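Wusdale Home and Garden News
August 2, 2020

Turning the box room into a room for two

By Reet Kivi

Several members have asked how we fitted a six-year-old and a toddler into the smallest bedroom in the house, so Annick Turcotte asked me to write it up for this issue. The room is 12 feet long and a little under nine feet wide. It has one window, one radiator and a door that opens inward, and until this spring it held a desk, an exercise bike and most of our winter coats.

We began by taking everything out and living with the empty room for a week. I would do that again. We found that the morning sun lands right on the wall where we had meant to put the toddler bed, so the beds swapped places before we had bought a thing.

The walls had two layers of old paper under the paint. My brother-in-law, Margus Lūse, lent us a steamer and it still took three evenings. Under the paper the plaster was sound except for a long crack over the door. We filled that, sanded it, filled it again and gave the whole room a coat of primer. If you have old walls, price in the filler and the sanding sheets. They cost us more than the primer did.

For color we went with a soft gray-green on three walls and plain white on the window wall. My daughter wanted purple. We settled on purple for the inside of the closet, where she now goes to read with a flashlight. One can covered the closet with plenty left over, and the rest went on an old stool.

The bigger question was how to give each child a space without a wall down the middle. Līga Uibo, who did something similar for her twins, suggested a low bookcase between the beds, open on both sides. Ours is a Sondel, bought secondhand for $74, and it is screwed to the wall at one end so it can't tip. The older child has the top shelf and the toddler has the bottom two. The shelf in between is for library books and belongs to both of them, at least in theory.

Curtains were the one thing I made myself. I used a heavy cotton with a blackout lining and hung the rod four inches above the window frame and well out to each side. It keeps more light out in the early morning, and the window looks larger during the day. Sewing the lining in took longer than the curtains did — my machine doesn't like thick seams — and I would pay for ready-made next time.

The floor was already decent. We washed it, waxed it and laid a washable rug from Surkell over the middle, with a gripper pad underneath. Get the pad cut an inch smaller than the rug on all sides. Ours was the same size at first and the edges showed.

Lighting is still not settled. The ceiling fixture is too bright for bedtime and the clip-on lamp is too weak for reading. Ülle Lapiņa has offered me a pair of wall lamps that came out of her hallway, and if the wiring is in good shape they will go up later in August.

As for money, we had set aside $300 and went over $100 past that. The extra was nearly all mattress. The crib mattress we had been saving in the attic had picked up a damp smell and had to go, and a new one was not in the plan. Paint, primer, rug and bookcase all came in close to what I had written down.

Both children have slept in there for five weeks now. The toddler wakes earlier than her sister and talks to herself through the bookcase until she gets an answer. We have moved the laundry hamper into the hall, and the exercise bike is in the garage waiting for a buyer.

I have paint left over, close to a full quart of the gray-green, for any member who wants to collect it. The steamer can be borrowed too, but please ask Margus first. Next issue: Annick on the Dumitrescu kitchen and its new pantry shelves.

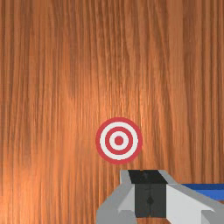

Wood grain in warm orange-brown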